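Getting marker off a plush toy without ruining the fuzz
Posted in Laundry & Stains

jetach_142
My daughter got washable marker on the back of a plush she sleeps with. The tag is long gone, so I have no idea what it's made of or stuffed with. I tried a baby wipe and it spread a little. Can I just put it in the machine? I'd like the fur to stay soft. Last time I washed one of these it came out matted and took two days to dry.

Alvar Ljungberg
Surface wash it first. Put a few drops of dish soap in a bowl of cool water, whip it up, and use only the foam on a white cloth. Dab from the outside of the mark toward the middle. Wipe the soap off with a clean damp cloth, press with a towel, and brush the pile with a soft toothbrush while it's still damp. Repeat if you need to. I've had marks take 5 rounds.

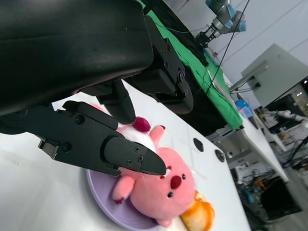
Pink plush with the fuzzy kind of pile.

If you do end up using the machine, zip it into a pillowcase, cold water, gentle cycle. No dryer heat, it melts the tips of synthetic fur and you can't brush that out. Set it in front of a fan and turn it every few hours. Squeeze the middle before you give it back, the stuffing dries last.

phan_h
we just throw ours in with the towels, never had a problem

jetach_142
Foam worked on most of it. Doing a second round tonight.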